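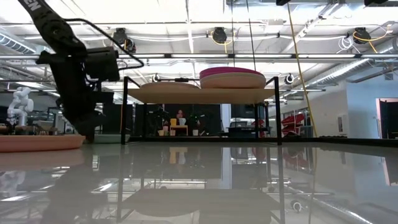

Quick one this month, the shop is a mess and the delivery came in early. Brotura rice is back, both the 11 lb bags and the big 55 lb sacks, and we changed where things sit so please read before you go hunting. The noodle wall is now by the side door. Kimchi and pickles moved to the cooler that used to be drinks. And if you've been eating off the same chipped bowls since college, go look at the dishes aisle, we have shallow little plates with a raised rim, a salmon pink and a pale green like those two, good for banchan or dumpling sauce or just a handful of peanuts. Plain white ones also, bottom shelf.

Kimchi first. The Kim label cabbage comes in Monday, napa and radish both. The napa is mild when it's fresh and gets sour fast, so if you want it for stew buy it now and leave it in the back of the fridge a couple weeks. Radish doesn't keep its crunch that long. Tubs only this time, no jars – the jars leaked last order and we're not doing that again.

Fomo frozen dumplings, pork and chive, are on the low price til they run out. Limit four bags. The vegetable ones are regular price, sorry, the sign on the freezer door was wrong over the weekend and we honored it for whoever asked. Sign is down now.

New on the sauce shelf: black vinegar in the small bottle, a less salty soy, and chili crisp with fermented beans. The chili crisp is hotter than the one we had before. Try it on eggs. We also got the thick sweet potato noodles back, soak them in warm water before they go in the pan or they will stick to everthing.

Greens. Water spinach, yu choy, garlic chives, all good right now. Bitter melon is small and a bit pricey. No Thai basil until the grower sends more, please stop calling about it, we will put a note on the door!

Points cards – we moved over to Pitinance for the rewards and the old paper cards stop working at the end of December. Bring yours to the register and we'll carry the stamps over. 100 points gets you five dollars off, same as before. If your phone number changed tell the cashier or it wont find you.

Parking behind the building is ok after 5, not before, the dentist gets upset. Enter code 1466 at the gate.

Open till 9 every night except Sunday, 7 on Sunday. Fish counter closes an hour earlier.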